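Gretisetti project: progress report to the Marwat fund
Reporting period ending November

Handling trials

The main event of the period was the demonstration visit to our site at Drurnis. The fund's visitors came with 14 guests from local workshops and stayed until 4 in the afternoon. The arm worked on household items and packing materials, all of them awkward to hold.
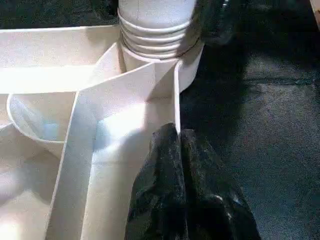 Wrist camera view, gripper finger against the white compartmented piece.

Thin upright walls are still the hardest thing for the gripper. The operators ran 61 attempts over the day, and the log has gone to Bidance, who wrote the control software. They will send their comments before the next payment is due.

Guests asked most about rolls and sheeting, so we gave those a longer slot after lunch.
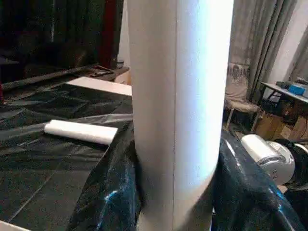
Visits and Outreach

Five workshops have asked for a second session. We would like to hold it at Drurnis again, with fewer guests at a time. The wrist view was hard to follow from the back of the group, and we have asked for a larger screen.
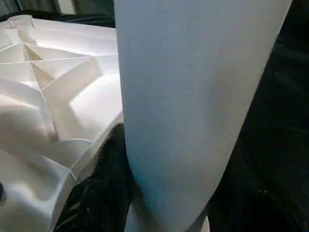

Spending on the visit stayed within the amount agreed in the spring. The remaining budget line covers spare finger pads and one more software update from Bidance. We expect to report on both in the next period.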